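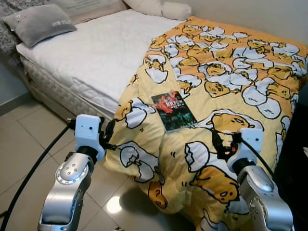
Dulach 2.0 plans its way around a crumpled comforter

The Hustaseck team has released a new version of Dulach, its open planner for two-armed robots, and bedding is the big test this time! The old planner treated cloth as one flat sheet. The new one looks for folded edges, picks a grip for each arm and replans as the fabric shifts - all in 47 milliseconds per update. "I watched the first full run twice," says developer Octavio Medina. The release also adds 500 simulated bedding layouts and a much nicer log viewer. Pillow support is due in May.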